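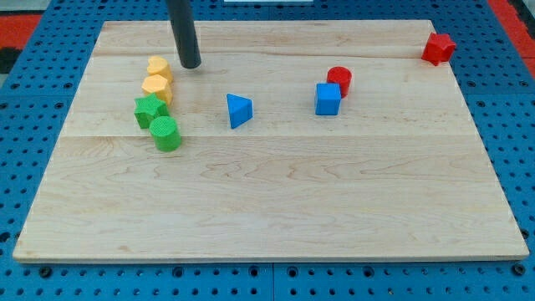 News from the teaching bench

The block board at Valturstead has been in use most afternoons since May, and several members have asked what we are doing with it and whether they can have a go. The short answer to the second part is yes. Details are at the end.

The task is pushing. The arm carries a plain round-ended rod and nothing else, so it can't pick anything up. It can only lean on a block and slide it across the wood. There are eight blocks: a heart and a hexagon in yellow, a star and a cylinder in green, a triangle and a cube in blue, and a cylinder and a star in red. The person at the controls is given a written instruction such as "push the yellow heart next to the blue triangle" and moves the rod by remote control until they are satisfied, then presses the button to close the run. The arm's movements are saved along with the camera view and the wording of the instruction.

By the end of last month we had saved 522 runs. Helju Vasiliauskas went through every one and kept 513. The nine she took out were mostly false starts, where the operator had read the instruction wrong and gone for the wrong star. She would like people to read the card twice before touching the handset.

We began by guiding the arm by hand, with one person holding the wrist and walking the rod along. It was quick to learn but it put a forearm in the camera view for half of every run, and people tended to press down too hard. Algirdas Kazlauskienė then set up the Olska handset and we have used that ever since. The first few tries with it are slow. Most people settle down after 7 or so minutes of practice and some sooner.

A few things we have learnt about pushing:

The cylinders wander. If the rod is even slightly off centre they slip round it and you end up chasing them. Short pushes work better than one long one, with a small correction in between.

The cube is the easiest, provided you meet a face squarely. Catch it near a corner and it turns on the spot. This can be useful if turning it is what you want.

The stars can trap the tip between two points. Go in gently there and they steer quite well. Back straight out afterwards - if you pull away sideways the star comes with you.

When two blocks are close together, as the red cylinder and the blue cube often end up, go round the outside and separate them first. It takes longer, and that is fine. We want the robot to see how a person gets out of a muddle as well as the tidy runs, so please don't ask for the board to be reset when things bunch up.

Try to keep the tip low and moving at an even pace. Long pauses while you think are saved too, and Helju has to trim them. If you need to think, do it before you start.

The first model trained on these runs was tried out the week before last. It will follow instructions about the heart and the hexagon fairly reliably. It is poor with the green cylinder and tends to stop short of the red star when that is far back on the board. More runs starting from the back corners should help, so those are what we are collecting next.

The group at Zornside is building a matching board and will use the same instruction cards, so that runs from both places can be put together. The joint target is 2,794 runs. Ivanyshyn is the name we have given to the shared folder, for anyone who has seen it on the server and wondered.

Sessions run from 2pm to half past four. No experience is needed and you can stay for as little as half an hour. Put your name on the sheet by the bench or speak to Algirdas, who will show you the handset and where the stop button is.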